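Tableware and Serving Pieces: Frequently Asked Questions

Stondside Hall, Tratville
Last revised 23 May 2026

Which serving pieces may be borrowed with a room booking?

Each booking includes cups, mugs, saucers, plates and basic serving utensils. Tiered stands are issued on request and must be named on the booking form. The hall holds 146 saucers in total, and groups of more than 100 should confirm availability with the Jisus Room desk before ordering food.

How should the three-tier stand be handled?

The red stand has three round plates joined by a central post. Set it in the middle of the table before any food is placed on it. Load the bottom plate first and clear it last. 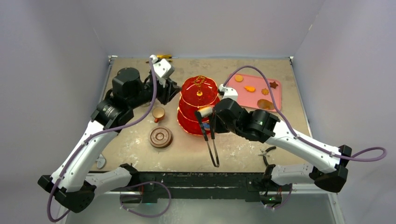

Stands should not be carried while loaded. Food is to be taken to the table on a tray and transferred there. After use, wipe each plate with a soft damp cloth. Scouring pads and abrasive powders are not permitted on any colored or clear piece.

May saucers be stacked on the table?

Yes. Saucers of the same pattern may be stacked in low piles within reach of the cups and mugs. Brown saucers are stored in the Katiyar cabinet and should be returned to the shelf marked for them, apart from the white ware. Chipped pieces are to be set aside and reported at the desk.
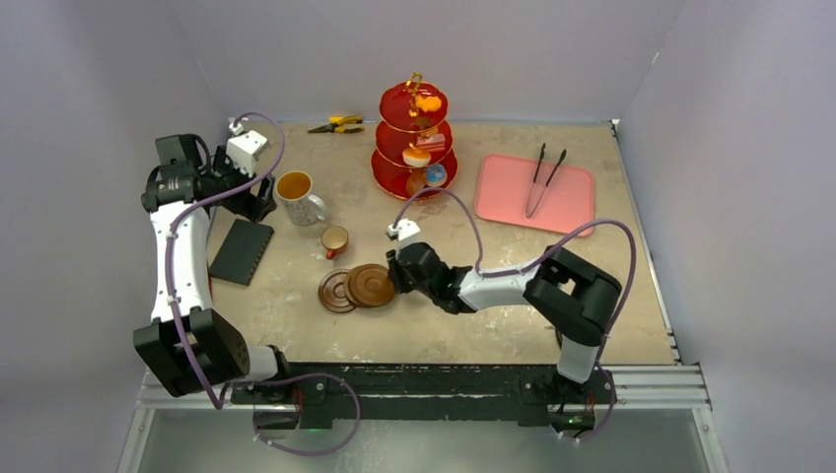
Brown saucers, with a large mug nearby.

Are tongs provided?

One pair is issued for each stand or platter. Tongs with black silicone tips are recommended for cakes and soft pastries, and for use on any surface that metal could scratch. Wash the notched ends with a small brush, as crumbs collect in the ridges. Do not leave tongs standing in soapy water overnight.
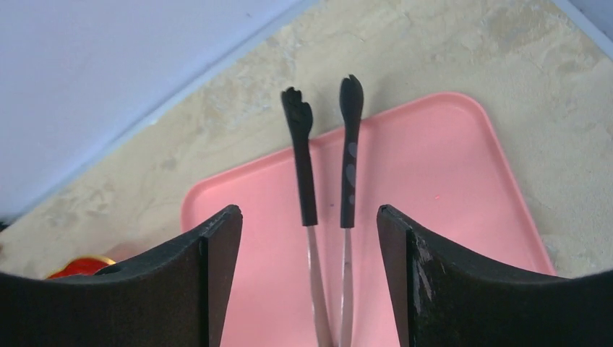 What is the charge for a lost or broken item?

Saucers and mugs are charged at $3 each. Charges for stands are listed on the booking form. Please quote form 933 when reporting a loss or breakage.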